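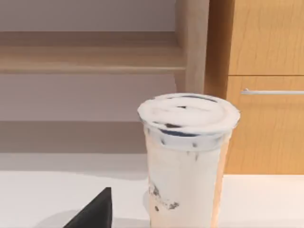 Lernard stellt Beschaffung von Roboterarmen auf zweistufiges Verfahren um

Die Lernard-Gruppe hat den Investitionsplan für die Automatisierung ihrer Ausgabe- und Vorbereitungsplätze beschlossen. Für die erste Stufe werden 223.000 Euro bereitgestellt. Vorgesehen sind 14 Arbeitsplätze mit je einem Roboterarm, an denen künftig Getränkebecher, kleine Geräte und Verbrauchsmaterial gegriffen, umgesetzt und bereitgestellt werden sollen. Über eine Ausweitung auf weitere Standorte wird gesondert entschieden. Der Beschluss wurde im Februar gefasst und den Niederlassungen schriftlich mitgeteilt.

Kern des Plans ist eine Änderung der Reihenfolge. Bislang wurden Geräte bei Lernard nach Vorführung durch den Anbieter bestellt und am Aufstellort erprobt. Künftig ist der geplante Arbeitsplatz zuerst als Simulation aufzubauen, mit Arbeitsfläche, angrenzenden Möbeln und den Gegenständen, die dort üblicherweise liegen oder stehen. Erst wenn die Aufgaben in dieser Umgebung bearbeitet und die Ergebnisse dokumentiert sind, darf eine Bestellung ausgelöst werden. Die Regelung gilt für sämtliche Arme und Greifer, unabhängig vom Hersteller und vom Einzelpreis.

Von den bewilligten Mitteln entfallen 57 Prozent auf die Geräte einschließlich der Greifer. Der verbleibende Anteil verteilt sich auf Simulation, Umbau der Arbeitsflächen, Schulung und eine Rücklage für Ersatzteile. Mit dem Aufbau der virtuellen Arbeitsplätze ist das Ingenieurbüro Ruiz-Ortega beauftragt worden. Die Arbeitsflächen und Schränke liefert Wevwood. Die Wartung soll nach Abschluss der laufenden Verhandlungen an Mokemeck vergeben werden, ein unterzeichneter Vertrag liegt dafür noch nicht vor.

Lucinda Quintanilla, bei Lernard für den zentralen Einkauf verantwortlich, bezeichnete den Simulationsanteil als vertretbar. In früheren Haushaltsjahren seien Nachrüstungen regelmäßig aus Restmitteln bestritten worden, ohne dass sie einem bestimmten Gerät zugeordnet gewesen seien. Ein Vergleich der Angebote sei auf dieser Grundlage kaum möglich gewesen. Der neue Plan weise Umbau und Schulung als eigene Positionen aus und verpflichte die Niederlassungen, Abweichungen vor der Bestellung anzuzeigen.

Inhaltlich orientieren sich die Prüfaufgaben an alltäglichen Handgriffen. Ein hoher Becher mit breitem Deckel verlangt einen anderen Zugriff als ein flach liegender Gegenstand, und beide kommen an den betreffenden Plätzen vor. Geprüft wird ferner, ob der Arm seine Position erreicht, ohne benachbarte Gegenstände zu berühren, und wie viel Fläche seitlich frei bleiben muss. Ruiz-Ortega verwendet für die Entwürfe eine helle Arbeitsfläche vor Holzmöbeln, auf der ein blaues Feld liegt. Für jeden Arbeitsplatz ist ein Protokoll anzulegen, das dem Bestellantrag beigefügt wird. Anträge ohne Protokoll werden vom Einkauf zurückgegeben.

Nach Angaben des Ingenieurbüros hat die Arbeit an den Entwürfen bereits Folgen für die Bedarfsermittlung. So war in der ursprünglichen Anmeldung eine einheitliche Tischtiefe für alle Plätze angesetzt. An drei Plätzen wird nun eine größere Tiefe vorgesehen, damit der Unterarm des Geräts nicht in den Bereich der Schubladen gerät. Die Mehrkosten trägt der Ansatz für den Umbau. Eine Aufstockung des Gesamtbetrags ist nach Darstellung von Ezekiel Okafor, der das Vorhaben bei Ruiz-Ortega leitet, nicht erforderlich. Offen ist dagegen die Zahl der Ersatzgreifer. Die Niederlassungen haben hierzu sehr unterschiedliche Bedarfe gemeldet, die in den kommenden Wochen abgeglichen werden sollen.
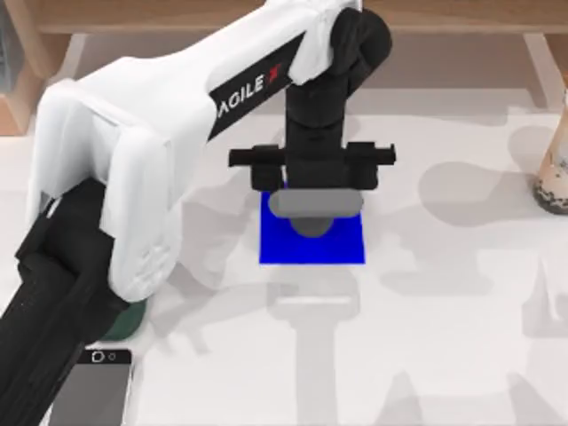
Bernice Boateng wandte ein, eine bestandene Simulation dürfe im Einkauf nicht als Abnahme behandelt werden. Becher gebe es in vielen Ausführungen, und wie stark ein gefüllter Kunststoffbecher unter dem Griff nachgebe, lasse sich am Rechner nur annähern. Sie forderte deshalb, einen Teil des Kaufpreises bis zum Abschluss eines Probebetriebs einzubehalten und diese Bedingung in jede Ausschreibung aufzunehmen.

Der Einwand ist in den Plan eingegangen. Die Schlusszahlung wird erst fällig, wenn ein Gerät am vorgesehenen Platz einen Probebetrieb unter Aufsicht durchlaufen hat. Die Dauer des Probebetriebs legt die jeweilige Niederlassung gemeinsam mit dem Einkauf fest. Werden die vereinbarten Aufgaben nicht erfüllt, kann Lernard Nachbesserung verlangen oder das Gerät zurückgeben. Anbieter, die diese Bedingung ablehnen, werden im Verfahren nicht berücksichtigt.

Zur Finanzierung der späteren Stufen enthält der Beschluss noch keine Zahlen. Geprüft werden Kauf und Miete. Für die Miete spricht aus Sicht des Einkaufs die gleichmäßigere Belastung der Jahreshaushalte, für den Kauf die freie Wahl der Greifer und der Software. Anselmo Collado, Leiter der Finanzabteilung, verwies darauf, dass die laufenden Kosten in beiden Fällen gleich vollständig erfasst werden müssten. Dazu zählten neben Wartung und Ersatzteilen auch die Arbeitszeit für das Einrichten neuer Aufgaben sowie die Lizenzen der Simulationsumgebung, die über die erste Stufe hinaus weitergeführt werden soll.

Die Niederlassungen sind aufgefordert, ihre Arbeitsplätze mit Maßen, Möblierung und einer Liste der verwendeten Gegenstände zu melden. Maßgeblich ist der tatsächliche Zustand im Betrieb. Abgestellte Becher, Telefone und sonstige Gegenstände, die sich gewöhnlich auf der Fläche befinden, sind in der Liste aufzuführen. Rückfragen nimmt der zentrale Einkauf entgegen. Die Ausschreibung für die Geräte wird veröffentlicht, sobald die Protokolle der ersten Plätze vorliegen.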